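Daven Editions: Minutes of the Translations List Meeting
Recorded by Birsen Yurt

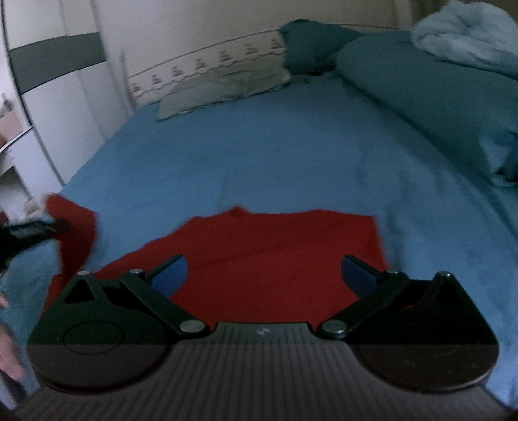
Schwaiger, December

Present: Remo Danzer (chair), Rosalie Mayrhofer, Arturo Serra, Birsen Yurt. Apologies: Yoshinori Sakamoto.

1. Previous minutes. Approved with one correction: the Endetti stories are under option, not under contract.

2. Vedier novel. A. Serra has delivered 60 pages of the translation. The dialect passages in chapter 5 remain open. R. Mayrhofer prefers plain English with altered word order; A. Serra wants to keep some source words unglossed. Both versions of the opening passage to be circulated before Wednesday. Decision deferred.

3. Backlist. Stock of the first Vedier paperback stands at 1,154 copies. Agreed not to reprint before the new novel is out. The cover quotation on the current edition is to be checked against the original review.

4. Afterword. Y. Sakamoto sent written comments asking for a shorter text with no plot summary. Accepted. Footnotes to be moved to the end of the book.

5. Grant application. Sample and translator's statement are complete. Budget form lacks the proofreading line. B. Yurt to add it and submit.

Next meeting: Wednesday, 2 p.m.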